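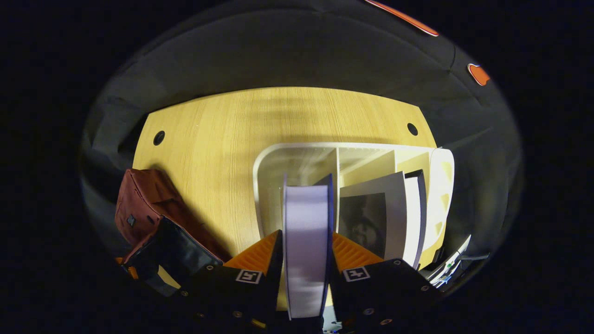
zkostiuk wrote:
Petro, I don't think the stuff is a scam, but I would not call carob "chocolate you can eat without guilt" either. I used it for 4 months. It's fine. It is its own thing and it tastes like its own thing.

petro_m wrote:
I never said it was the same. What I said was that I swapped it in for cocoa powder in July, one for one, and my kids still eat the brownies. The bag I get is the Tulex roasted one, from the bulk place in Skaltville. No added sugar on the label.

dunlin44 wrote:
Carob has plenty of sugar by itself. Check the back of the bag, the carbs are a lot higher than cocoa. People see "no added sugar" and stop reading.

petro_m wrote:
I did read it. That's why I cut the sugar in the recipe. You can take out a third and it still comes out sweet.

Oyelaran wrote:
Can anybody tell me if the raw one is worth the extra money? The Tristside store only carries raw and I'd have to drive to get roasted.

zkostiuk wrote:
I liked raw better in smoothies. In anything baked I couldn't tell. You can toast it yourself in a dry pan on low, keep stirring, and take it off when it smells a little like coffee. It burns fast.

dunlin44 wrote:
Don't do it in a pan. Spread it thin on a baking sheet in a low oven. I scorched a whole bag on the stove and it was bitter all the way through.

zkostiuk wrote:
Never had that happen. Your burner was too high.

dunlin44 wrote:
It was on the lowest setting. Gas stove. Maybe yours is electric.

zkostiuk wrote:
It is electric, so that could be it.

Hallie_B wrote:
My reason for using it is caffeine. Even a small square of dark chocolate after dinner keeps me up, and carob doesn't. I don't care much about the rest of it. For the original poster, if you miss the bitter part, add a spoonful of instant decaf to the batter.

petro_m wrote:
Decaf still has a little caffeine in it.

Hallie_B wrote:
A little, yes. I sleep fine with it.

Oyelaran wrote:
OK, I bought the raw and did half in the oven. Made the brownies with 6 tablespoons and cut the sugar like Petro said. Texture was good but kind of dry on the edges. Would more oil fix that, or did I bake them too long?

dunlin44 wrote:
Probably both. Carob soaks up liquid and it browns sooner than cocoa. Drop the oven 25 degrees and start checking early — mine are usually done well before the recipe says.

zkostiuk wrote:
I'd leave the oil alone and put in some applesauce. Let us know how the next batch goes.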